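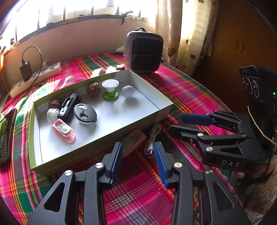 From: Keir Baird
To: tellers list
Subject: Re: Length limits for the Sirkgate evening

Pejman Nouri wrote:
> I have a version of the miller's daughter that runs 12 minutes when I
> tell it at home. The Sirkgate sheet says ten. Do they hold you to that,
> or is it a guide? Also, is it all right to bring notes? I learned the
> story from a printed copy and I still lose the order of the three visits.

Hi Pejman,

They hold you to it. There is a soft bell at nine minutes and a second one at ten, and the next teller gets up after that. I went over in March and had to finish in two sentences.

Notes are fine at Sirkgate as long as you don't read from them. Most people who bring a card leave it on the chair. At the Saveo festival they are not allowed at all, so if you plan to do both it may be worth learning the story without them now.

For cutting, I would look at the opening first. Mine usually has too much about the village. When I typed out my ferryman story it came to 207 lines, and 119 of them were before the ferryman spoke. I took out the brother and the market, and no one who had heard the old version asked where they went.

With the three visits, you could shorten the second one – listeners already know the pattern by then. Keep the third at full length. If the order still slips, try giving each visit a different colour or a different time of day.

Sign-up closes on 20th September. Entry is $5 at the door, tellers included. The microphone is on a stand, so tell them beforehand if you like to move around.

I can listen to a run-through by phone if you want one. Evenings are best for me.

Keir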